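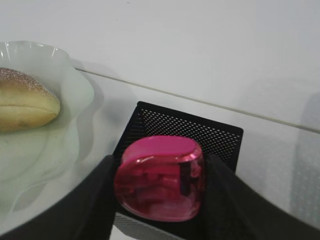
Desk tidying firm Clundum says workers who clear their table before lunch win back 276 minutes a month, a claim that rests on a survey it paid for and has yet to publish in full.

The company questioned 3,486 office staff in March and threw out the answers of 36, leaving 3,450. It has not said why. Those left were asked to guess how long they spent hunting for pens, clips and other small items. Nothing was timed.

Clundum also sells mesh desk pots, in packs of 3, and its advice is to put everything small into one before the bread roll comes out.

Welington Batista, who runs the office at printing firm Bastos, tried the routine for a month. "The tables looked nicer," he said. "I couldn't tell you we got any more done."

Clundum said the full figures would follow "in due course".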